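Home Syllabus Readings Handouts Assignments Contact
Print this page E-mail this page

Handout 7: Patchwork — Piecing, Color and Value
Instructor: Mirjana Krasniqi
Revised 9/27/23

This handout covers the material for the second unit. Read it before you start cutting. The terms here will be used in the studio without further explanation, and the short exercise at the end is due with your sample block.

Patchwork means joining small pieces of cloth edge to edge to make a larger one. The simplest kind uses squares.
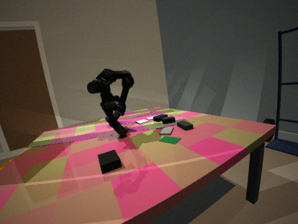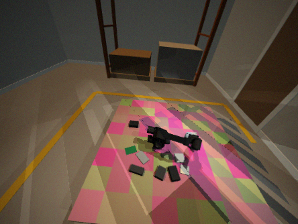 1. Terms

Patchwork and quilting are often used as if they were the same word. In this course they are kept apart. Patchwork, or piecing, is the work of sewing the pieces together. Quilting is the stitching that goes through all the layers afterward and holds them to each other. A patchwork top can be finished without quilting, as a tablecloth or a curtain. A quilt can also be made from one whole piece of cloth with no patchwork in it at all.

Block: a unit of piecing, usually square, that is made separately and then joined to others.

Patch: one piece of cloth within the block.

Sashing: strips set between blocks.

Setting: the arrangement of the blocks in the top. A straight set has the blocks in rows parallel to the edges. In a set on point, the blocks are turned 45 degrees and the edges are filled in with triangles.

Seam allowance: the cloth between the stitching line and the cut edge. We use a quarter inch throughout.

Finished size: the size of a patch after all of its seams are sewn. Cut size is finished size plus seam allowance on both sides. A square that finishes at 3 inches is cut at 3 1/2 inches. Most of the errors in last April's samples came from mixing up these two numbers, so write both on your plan.

One-patch: a design that uses a single shape repeated over the whole top. Squares, hexagons and plain rectangles are the usual choices. The interest has to come from color, as the shape never changes.

2. Cloth and grain

Woven cloth has threads running in two directions. The lengthwise threads (the warp) are held under tension on the loom and stretch very little. The crosswise threads (the weft) stretch somewhat more. The diagonal between them is the bias, and it stretches a great deal.

Cut squares so that their sides follow the lengthwise and crosswise threads. If you cut a square carelessly across the grain, its edges are partly on the bias and it will pull out of shape as you sew. You may not see this in one patch. Over a row of 17 patches it becomes plain, and the row will not lie flat against its neighbor.

The selvage is the tightly woven edge of the bolt. Cut it off and do not use it in a seam. It is denser than the rest of the cloth and may shrink differently in the wash.

Plain-weave cotton of medium weight is best for the sample block. You may bring used cloth, such as shirts or bed sheets, provided it is sound. Hold it up to a window and look for thin places. Do not mix heavy and light cloth in the same block until you have made at least one from a single weight. The heavier patch will drag on the lighter one.

Whether to wash cloth before cutting is a matter of opinion. I ask you to wash it. Strong reds and deep pinks sometimes give up dye, and it is better to find that out in a basin than in a finished top next to cream. Dry the cloth and press it before you measure.

3. Color and value

Color has three properties that matter to us. Hue is the name of the color: red, yellow, green. Saturation is how strong or how dull it is. Value is how light or dark it is.

Beginners choose by hue and neglect value. This is the main lesson of the unit. The pattern that the eye reads from across a room is made almost entirely by value. Two patches may be quite different in hue, say a medium green and a medium red, and still run together at a distance when their values are the same. Two patches of the same hue, one pale and one dark, will separate clearly.

To check value, lay out your patches and look at them with your eyes half closed. Fine differences of hue drop out and the light and dark areas remain. You can also take a picture with a phone and turn it to black and white. Use both methods at first. The phone tends to make strong reds darker or lighter than the eye judges them, depending on its settings.

Value is relative. A middle pink is a dark when it is placed among creams, and it is a light when it is placed among deep browns. For this reason we do not sort cloth permanently into light and dark boxes. Sort it again for each project.

Saturation needs care too. A small amount of very strong color attracts the eye more than a large amount of dull color. If one patch in a layout seems to jump forward, saturation is the likely cause. You can repeat it elsewhere in the layout so that it has company, replace it with a grayer version, or leave it alone if you want a focal point. Decide which you are doing before you sew.

Colors also change each other. A yellow-green beside a strong pink looks greener than it does beside olive. Josef Albers built a whole course of teaching on effects of this kind, and his book is on reserve. Read the chapters on one color appearing as two. The exercises were done with paper but they apply to cloth without any change.

4. Planned and random layouts

A planned layout follows a rule. In a checkerboard, lights and darks alternate. In Trip Around the World, squares of one color form rings around a center square. In a four-patch, pairs of light and dark squares are placed diagonally across from each other.

A so-called random layout is harder. If you really do pull squares from a bag and sew them in the order they come, you will get clumps: three similar patches in a row, or all the lights in one corner. Chance does that, and people looking at the result will take it for a mistake. What most makers call random is a layout adjusted by hand until no two like patches touch and the strong colors are spread out.

A workable method is as follows.

Lay out all the squares in any order.
Step back and look with your eyes half closed.
Find the worst clump and trade one square out of it.
Look again.
Stop after 40 trades even if you are not satisfied.

The limit is there for a reason. Past a certain point each trade makes one place better and another place worse. Leave the layout overnight and look at it fresh.

Irregular squares are a separate case. Some makers cut by eye, without a ruler, and let the seams wander. The patches come out slightly different in size and the lines no longer run straight across. It can be very lively, but it needs more cloth, since each row has to be trimmed to match the next. Learn the measured method first. Your sample block is to be measured.

5. Sewing order

Sew patches into rows, then sew the rows together. Do not build outward from the middle by adding single patches. It leads to seams that have to turn a corner, and those are slow and seldom flat.

Press the seams of the first row to the left, the second row to the right, and so on down the block. When the rows are put together, the seam allowances lie in opposite directions and lock against each other at each crossing. You can feel this with your fingers. Pin just to each side of the crossing and sew over it slowly.

Pressing means setting the iron down and lifting it up again. Ironing, where the iron is pushed along, will stretch the patches. Press each seam flat as sewn first, then open the patch out and press from the front.

Measure after every two rows. If a row of six patches that finish at 3 inches does not measure 18 1/2 inches with its outside seam allowances, something is off. An error of one thirty-second of an inch at each seam is hard to see, but five seams of it will put the row out by more than an eighth. Correct the seam width now. Do not stretch the row to fit.

6. Two local examples

The study collection has two tops that we will look at in the next class.

The Ketgate top is a one-patch of 72 squares, eight across and nine down, in shirting and dress cotton. It was never quilted, so the back can be examined. Notice that the rows were pressed in one direction only, and look at what has happened at the crossings. The maker is not recorded.

The Pastham top is a planned layout with wide sashing. Its values are close together, and the pattern shows better in some lights than in others. I would like you to look at it from the doorway first, then from arm's length, and write down what changes.

Wash your hands before handling either one — no pens at the table, pencils only.

7. Exercise

Make a paper plan for a block six patches across and six down. Use at least three values. Mark the cut size and the finished size. Color the plan or glue cloth scraps to it. On the back, write a paragraph on where you want the eye to go first and what you have done to bring it there.

Then make the block. Keep the plan with it, including any changes you made along the way, marked in a different color. I grade the plan and the block together. Crooked crossings will cost you less than a plan that does not match the work.

Bring your own thread, in gray or beige. Irons, rulers and cutting mats are in the cabinet by the sink.

Print this page E-mail this page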